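Turning a family blog into a printed book: trim size, photos and where to print?

Posted by Lama Nassar

Hello all, first time asking anything on this board so be gentle! For the past few years I've kept a blog about looking after my mum, mostly so my aunts and cousins abroad could keep up without me ringing everyone separately. It's grown to 376 posts (some of them only a couple of lines, I should say) and now the whole family wants it as a proper book. I'd like a small run of 100 copies, and whatever's left after the relatives have had theirs would go on a table at our local hospice shop.

I've got as far as pasting everything into one enormous document and then I got stuck. Do I keep the posts in date order, or group them by subject? What size do people usually pick for this sort of thing? I was drawn to a square one but I've no idea if that's daft. And do I have to put the comments in? Some of the comments are lovely, and a few made me cry all over again, but they weren't written by me.

Oh, and I'm doing the layout in Stilo, if that matters to anyone.

Mathias Rüegg

Square is fine for photos. For mostly words go for an ordinary paperback size, cheaper and nicer to hold. Ask the printer for a proof copy first.

Vilhjálmur Ravn

I did nearly this exact thing with my late brother's letters and my own diary, so you have my sympathy (and a bit of envy, mine took ages).

Keep the date order. I tried grouping mine by subject and it read like a filing cabinet, all the hospital bits in one lump and all the funny bits in another, and the funny bits weren't funny any more. What you can do is break it into parts, I had 4, with a page or two of new writing at the start of each where you look back at that stretch of time. Those pages were the hardest to write and they're the ones people mention to me.

You don't need every post, either! Print the lot out, read it with a pencil and put a line through anything that only says "more news tomorrow". I started with 1315 pages of typed stuff and I don't miss a single one that went.

On the comments, the people who wrote them own their words, so write and ask. Most of mine said yes the same day. One lady preferred to be left out and that was that. I'd also show your mum's brothers and sisters any part they appear in before it goes to print, it's a horrible feeling finding yourself in a book.

Size, I half agree with Mathias. Mine is an ordinary paperback and I used Brøndum, who were patient with me on the phone. Square looks smart but it wouldn't go on my own bookshelf, and the lines of text come out rather long unless you make the margins very wide. If you've got your heart set on it, lay out one chapter both ways and hand them to somebody who hasn't read the blog.

Last thing, check the photos you've got on the blog before you rely on them. Blogs often shrink pictures when you upload them, and mine came out like porridge on the proof. Go back to the originals if you possibly can.

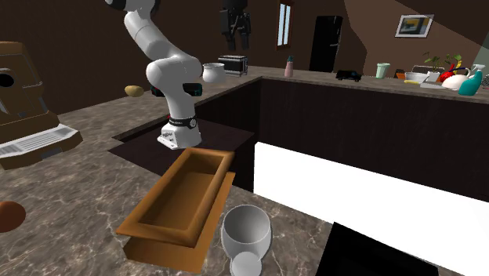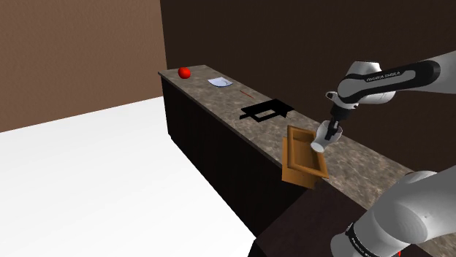 Answer posted by Vilhjálmur Ravn, last edited 19th December

Lama Nassar

Oh this is so helpful, thank you both. Paperback it is, I think, and I'm going to sit down with the pencil in January when the house is quiet. I hadn't thought about the shrunken photos at all, so I've just been up in the loft looking for the old memory cards (found two, plus a box of Christmas lights I'd already replaced). Vilhjálmur, did you put an index in yours or is that overdoing it for a family book?

Vilhjálmur Ravn

No index. I put a list of who's who at the front, with nicknames, and my cousins' children use it all the time.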